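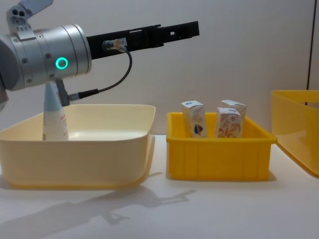
Gornby Tabletop Bins

Hi! This is the data card for my little collection of pictures and notes about sorting household stuff into bins on a table. I started it one November when I was reorganizing the supply shelves at the Paltau workshop, and it kept growing (my projects tend to do that).

What's in it

There are 200 short sorting rounds and 2000 still pictures. The containers are plain plastic ones, nothing fancy. The cream tub is wide and shallow with a flared rim, and it lets some light through, so the sides get a soft glow. The bin next to it is bright yellow. Bottles and other tall things mostly go in the cream tub, and I stand them upright if they'll stay put. Small loose stuff goes wherever the round's note says.

How the folders work

Each round has its own folder, with the pictures and a short text note. The note lists which item went where, plus anything I wanted to grumble about. I kept the item names simple: "white bottle" and not the name on the label, so please don't go looking for brands in there!

Stuff to know before you use it

Shiny tub floors are a pain. You'll get bright patches on the plastic in a lot of the pictures, and I left them alone. Also, 5 rounds have no note at all. I lost them when I moved everything over to Drastar, sorry.

Version 2 has the folder names fixed. If you still have the old Obeidat copy, delete it and grab the new one, the numbering doesn't match.

Use it for whatever you like. If you find a mislabeled bottle, open an issue and tell me which folder it's in.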